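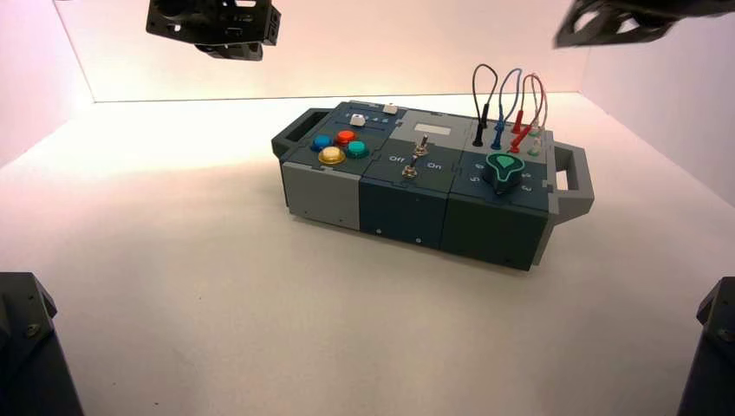

Modular task boxes added to Kollholm equipment library

The Kollholm equipment library has added modular task board boxes to its lending collection, following a trial that ended in June. The boxes may be borrowed by schools, training centres and community workshops in the region, and bookings are now open through the library's service desk.

Each box is made up of three square modules joined side by side, with an open rectangular handle at either end so that it can be lifted with both hands. One module carries a cluster of coloured push buttons in the round arcade style - blue, red, green and yellow. The modules are finished in light grey and darker grey-green shades, and the handles are light grey.

The boxes were assembled for the library by Podine, a small workshop that has previously supplied the collection with measuring kits and bench lamps. The library asked for a design that could sit on an ordinary table, be carried by one person and be repaired with common hand tools. Modules that need attention can be taken out and replaced without sending the whole box away.

"Borrowers told us that they wanted something sturdy that did not take half the morning to set up," said Edin Ionescu, who manages the equipment library. "Our older practice boards were good boards, but they were heavy, and several had been mended so often that the parts no longer matched. We expect the new ones to spend much more of the year out on loan."

The trial took place at 4 sites, among them the Jernura training centre and the Stojanović hall. Sites were asked to keep a log of each session, noting how long the box was in use, any fault that arose and any comment from the people using it. The library received 40 completed logs. Most of the comments concerned storage and labelling, and a number asked for a printed guide that could be read at arm's length. A larger guide has been prepared and will be supplied with every loan.

Two changes were made to the lending terms after the trial. The standard loan period has been lengthened to three weeks, as several sites reported that a shorter period left little time once collection and return were taken into account. Borrowers are also now asked to return the box in its padded case, with the handles free of tape or stickers. Labels left behind by earlier users were a frequent complaint in the logs.

The boxes are listed in the catalogue under item number 3616. Organisations that already hold a library account may reserve one in the usual way, by telephone or at the desk. New borrowers will need to complete a registration form and name a person responsible for the item while it is on loan. There is no hire charge for schools. Other organisations pay the standard equipment fee, and a deposit may be requested for loans outside the region.

Collection is from the side entrance of the Kollholm building between 9 am and 3 pm. Staff will go through the contents of the case with the borrower before it leaves the counter - this takes a few minutes, and borrowers are asked to allow for it when arranging transport. Returns are accepted at the same entrance.

The older practice boards will remain available until the end of the current lending year. Boards in fair condition will then be offered to account holders at no cost, and those beyond repair will be stripped for parts. Organisations interested in receiving one should leave their details at the service desk.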